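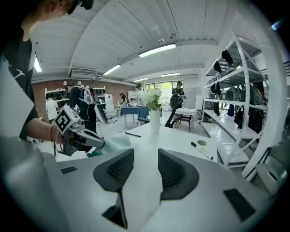 Table wiping with the handheld grippers – what changes for the cleaning crew?

akeskin
Posted 10 November 2025
We're recording cloth work for Briltby: wipe, fold, pick up, set down. The plan is to move table cleaning to arms on the night shift. Target is 300 usable takes per task. Has anyone seen what happens to crew hours afterward?

shewit_n
At Nidance the hours stayed the same. The arm did open tabletops and people did edges, chairs and anything with a vase on it. Resets took 14 minutes a room and went on the crew's sheet.

ghazal.k
Disagree that it's neutral. Same hours, different job. Two of our cleaners now mostly clear stuck arms, at the old pay grade.

shewit_n
Fair. Pay grade was never reviewed on our site either.

a_shawky
The takes are work too. After 121 of them my wrist was sore – the grip is front-heavy with a damp cloth in it. We rotate every 10 takes now.

akeskin
Rotation noted. Do you log the rest time as paid?

a_shawky
Yes. Yasmine got that written in back in April.

ghazal.k
Then ask for the reset time in writing as well, before the arms arrive.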